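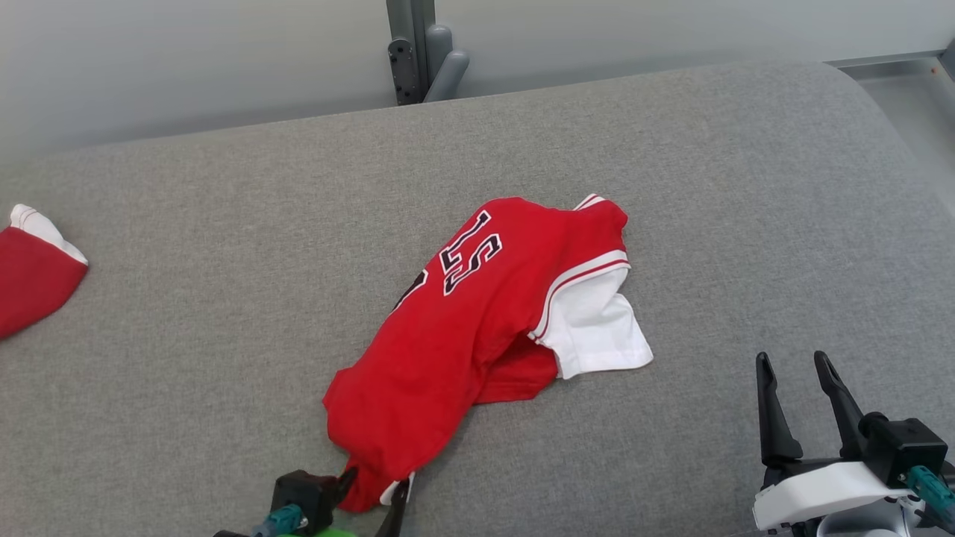 Lettering on jerseys: wash and fold question

tromard_row9
I have a stack of team jerseys to launder and store for the off season, and I'm trying to settle on a method before I do the whole lot. Most are a single-color body with contrasting sleeves and heavy block lettering across the front. The red one with white sleeves is the type I'm most concerned with: black letters outlined in white, and at the moment it's creased right beside the LES, with a fold lying over part of the letter before it. The trim on the cuff is thin red and white striping, so there is bleed to think about as well. Current plan is cold wash, inside out, no softener, tumble on low, then fold in thirds and stack in a lidded bin. Does anyone see a problem with folding across the print if the crease is soft?

clusis_laundry
Two problems. The first is the dryer. Low on a domestic machine is not a fixed temperature, and printed lettering tends to fail at the edges of the outline before it fails anywhere else. Hang them. The second is thirds. Folding in thirds usually puts a line somewhere in the lettering, depending on the width of the word. Fold the sleeves back, then bring the hem up to just under the print, and leave the chest flat.

pbx533
Disagree on the dryer. I have run printed jerseys on low for 4 seasons and the only ones that cracked were stored badly. Heat is blamed for damage that comes from sharp folds under weight. The bottom shirt in a full bin has everything else pressing on its crease until spring.

clusis_laundry
Both can be true. A print that has been softened and cooled repeatedly is less tolerant of a fold. You may simply have a good print. We don't know what the OP has.

tromard_row9
I don't know either. The care labels are faded on most of them. The surface feels slightly raised and there is no stitching around the letters, so I assume some kind of heat-applied transfer.

darmont_b
No stitching means it isn't tackle twill, which would have been the easy case. For a transfer, I would do this:

Turn inside out before washing.
Cold water, short cycle, moderate spin.
Shake out and turn right side out while still damp.
Smooth the lettering by hand on a flat surface.
Hang on a wide hanger until fully dry.
Fold with a sheet of plain tissue over the print.

The tissue is there so that one print never sits directly against another. In a warm closet two transfers can stick together, and they take pieces of each other when you pull them apart.

pbx533
Tissue yes. Baking parchment also works and doesn't tear.

pillai_k
What about color bleed? Red next to white is the combination I would worry about, more than the print. I lost 5 shirts in one load that way in December. All the white trim came out pink.

darmont_b
Wash the red ones alone the first time and put a white rag in with them. If the rag comes out white, the dye is stable enough at that temperature. The other cause is leaving a wet load sitting in the drum. Dye moves while the fabric is damp and pressed together – an hour in the machine can do more harm than the wash itself. Same applies to a damp jersey left in a heap with the sleeve caught under the body.

clusis_laundry
Agreed on that. I would add that the fast spin is worse than people expect. I keep it at 900 or lower for anything printed. Above that the creases are set hard and you end up wanting to iron, and ironing is where transfers get ruined.

tromard_row9
My machine has a 900 setting, so that's easy. If there are creases beside the letters already, is there a safe way to get them out?

darmont_b
Inside out, low iron, cloth in between, and stay off the back of the lettering. Or hang it in the bathroom while the shower runs and smooth it by hand afterward. Slower, less risk.

pbx533
Or wear it for ten minutes.

pillai_k
That does work on polyester.

tromard_row9
Decided: red ones alone with a rag, spin at 900, hang dry, tissue, hem folded up under the print. I'm skipping the dryer on the lettered ones and will use it for the plain practice shirts. Still undecided on bin versus hanging in the closet, as the closet rod is short and already holds coats.

clusis_laundry
Bin is fine. Use two shallow ones instead of one deep one, and put the plain shirts on the bottom.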